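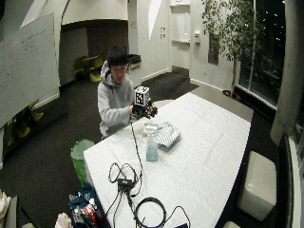
Fluteo publishes first results from its household chores study

CLOLTWOOD, Jun 24, 2021

Can a machine do your chores yet? I run the study at Fluteo that asks exactly that, and my short answer is "a few of them, slowly, if you pick the towel." The long answer is in the report we're putting out today, and I'd love for you to read it (it's free, and there are a lot of charts).

My name is Sinéad Madigan. Last November my colleague Aqeel Mirani and I started working through the sort of jobs people do at home and in small shops without thinking about them: folding a cloth, wiping down a table, squeezing the trigger on a spray bottle, putting a cap back on. We logged 1289 attempts in all. Some were done by a robotic hand running by itself and some by a hand that a person was guiding, so we could compare the two.

Wiping went better than I expected! Give the hand a flat table and a cloth that's already in its grip and it will do a decent job most of the time. Folding is another matter. Cloth slides and bunches, and a fold that looks fine at one corner can be a mess at the other. The guided hand managed it fairly often. The hand by itself did it when the cloth was laid out flat first, which, as Aqeel likes to point out, is half the chore.

Spray bottles gave us the most arguments. Holding one is easy enough. Holding one, aiming it and pulling the trigger all together is where things went wrong, and we spent nearly two weeks on finger placement alone before we were happy to start scoring.

On the shop side, our partner Kourkoulas sent us a list of closing-up jobs from its stores, and we tried the ones that fit on a table. Stacking boxes was fine. Bagging mixed items was not, and I wouldn't let it near eggs.

So would I buy a chore machine today? No, and I say that as somebody who'd be first in line. I do think wiping and simple sorting could be useful in shops before anything gets folded in anybody's bedroom, and the report goes into why.

The next round, which we're calling Inell, adds dishes and laundry straight out of a basket. We're looking for households and small shops in Cloltwood to tell us which chores they'd hand over first. If that's you, write to the Fluteo press desk and ask for me or Aqeel. We're both happy to talk to reporters too.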